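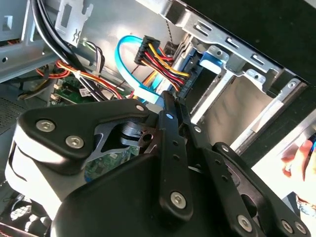
Test results should go to the patient by default
By Akua Agbeko
21 Jul 2024

Most clinics still work on the rule that no call means no problem. A blood test is taken, the lab sends a report, and if the doctor sees nothing wrong the patient hears nothing. The trouble is that a lost report produces the same silence as a normal one.

I reviewed 300 closed complaint files for a regional patient office. In 40 of them, an abnormal result had reached the clinic and had not been acted on for 30 days or more. Four of those patients had phoned to ask and were told that someone would have called if it mattered.

The usual objection is that patients will misread raw numbers and flood the phones. Fouzia Bangash, who manages the Kuipers practice, expected this when her clinic began sending every result in October. Calls rose for the first few weeks and then fell back. Many of the early ones were about a single flag on the lab form that marked harmless values in red, and the lab has since changed it.

A second objection has more weight. Some results, a biopsy for example, should come with a conversation. A short delay can cover that, provided it has a fixed end. If the doctor has not called by then, the report goes out anyway – with a number to ring and a name to ask for.

None of this needs new software. The report already exists and the address is already on file. Clinics should also log who opened each report and when, and the patient should be able to see that log.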